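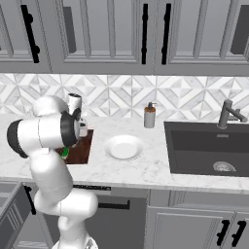
Simulated kitchen, arm over the cutting board.

December, reading workshop, back room at Clongate, started 6:40 pm

Present: Tiziana, Laimutė, Adi, me. Ilaria sent notes by email, which I've pasted in the shared folder under her initials.

Text: Renato Ulloa, "The Walls of Farina," second draft, 400 pages. We agreed last time to stop at the end of part two, and everyone except me did. I read on to see if he ever gets to the shrine. He does, on p. 371, and stays for a page and a half.

What the book says it is: a man raised in a strict Catholic house by parents who had left their country goes looking for the older, looser faith of his grandmother's village, and finds people still living it. What it is so far, to my eye: a decent walking book with a claim bolted on top. The claim is that if his parents had known this history they'd have been easier people. Maybe. He gives us very little of the parents to judge by. The mother gets the scene with the rosary on the radiator and then she's gone until the funeral. I don't see how a reader is meant to believe in a cure when the patient is hardly on the page.

Adi disagrees with me pretty strongly. Adi's view is that the book isn't arguing about the parents at all, it's an apology to them, and the history chapters are the gift he brings along. I wrote that down because it's a better reading than mine. I'm still not sure it's in the draft. Ask him to point to the pages.

Laimutė went through the Farina chapters with a pencil. Her list, shortened:

- the procession is in spring on p. 118 and after the harvest on p. 203
- the old sacristan speaks in perfect paragraphs. What language were they talking in? Renato says earlier that he only has "kitchen words"
- "untouched for 400 years" (the chapel wall). Says who? Two chapters later there's a man repainting it
- everyone he meets is kind

The last one bothers me most. Every door opens, every old woman has soup. I grew up near a village like that and some of the doors did not open. Tiziana thinks he left out the bad days to protect people who are still alive. Fine, but then say so somewhere. One closed door would do more for the warm chapters than another meal.

On the gentle old faith: I don't trust it. He takes the grandmother's habits (bread under the pillow, the saint turned to face the wall when it rained too long) and treats them as proof that the religion used to be roomy and fun. He also mentions, in half a sentence on p. 160, that his great-aunt was kept out of the church for years. Same village, same decades. That half sentence should be a chapter. Ilaria's email says the same in more polite words, and adds that strictness wasn't something the family picked up abroad, it was in the suitcase already. I'd like to steal that for the report but it's hers.

Good things, so I'm not only grumbling. The bus chapter. The whole stretch where he's sick and the priest's nephew plays him cassettes. The first 60 pages in general, before he has a theory. He's a good noticer when he is lost or annoyed. Tiziana read the ferry paragraph out loud and it held up, even in this room with the radiator going.

Title: no one likes it. There are hardly any walls. Laimutė suggested "Kitchen Words" and we all went quiet, so probably that.

Publishers. Renato has told Adi that Gustar wants it "more or less as is." I would like to see that in writing. Gustar told Ilaria the same thing about her essays and then asked for a new ending and a different beginning. Atier has offered nothing yet but they did send two pages of real comments, and half of them match ours. If he asks me, I'd say wait for Atier. He hasn't asked me.

Also on the Gustar letter: they want a line on the cover about how the book will "heal" second-generation readers. Tiziana laughed. I'm second generation and I didn't feel healed, I felt like arguing with him for an evening. That may be the better thing to put on a cover.

To do
Adi: page references for the apology idea, send to Renato with Laimutė's list
Laimutė: check the procession dates against his trip notes, if he'll share them
Tiziana: write up the parents problem, kindly
me: reread part one without a pencil. I may have been unfair about the radiator scene
Ilaria: can she come next time? Her notes are better than the meeting

Stopped 9:15. Part three next, and I'll try not to spoil it.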